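Search this site
Enter keywords
Go

Sirel House and Virer Cottage, Eltismont - Frequently Asked Questions

Last updated December 31, 2025

Booking and payment

How much is the deposit?
The deposit is 20 percent of the rental total. The balance is charged to the same card before arrival, on the date shown in your confirmation.

Is there a damage hold?
Yes. A hold of $1,000 is placed on the card at check-in and released after the final inspection. It is not a charge unless a claim is filed.

Can I book both properties together?
Yes, if both are open for the same dates. They are separate rentals with separate contracts. The walking path between them is 162 yards long and is not lit.

Arrival

How do I get in?
Both front doors have keypad locks. The code is sent by text message and works from 4 p.m. on the day of arrival until 10 a.m. on the day of departure.

Is the road open in winter?
Hsieh Road is plowed, but the last section is gravel and climbs to 1,537 feet. Chains or snow tires are required from October until the gate sign is changed in spring.

Children

Are cribs and high chairs supplied?
One of each per property, on request. Crib sheets are not supplied. The stairs at Sirel House have a gate at the top only.

Are there toys or games?
Board games and wooden puzzles, at no charge. Please return all pieces before checkout.

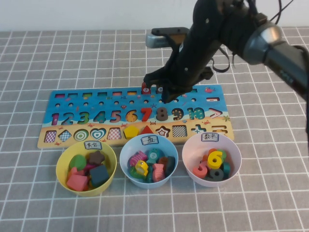
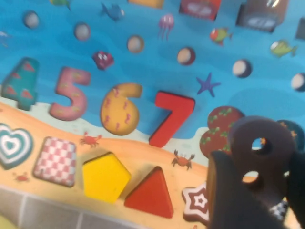
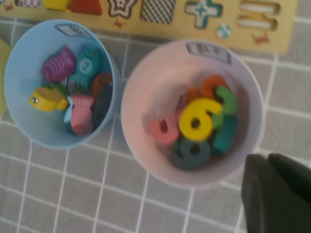
Puzzle boards with a seaside theme and shape pieces suit younger guests.

Heating and utilities

How is Virer Cottage heated?
By a propane furnace with one thermostat in the hall. The wood stove is for extra heat - do not use it as the only source overnight.

Is the water safe to drink?
Yes. Both properties use a shared well with a filter under the kitchen sink. Do not turn the filter valve.

Is there internet service?
Yes, in both properties. Cell coverage is weak on the north side of Sirel House.

Pets

Are dogs allowed?
Two dogs at Virer Cottage, none at Sirel House. The pet fee is charged per stay.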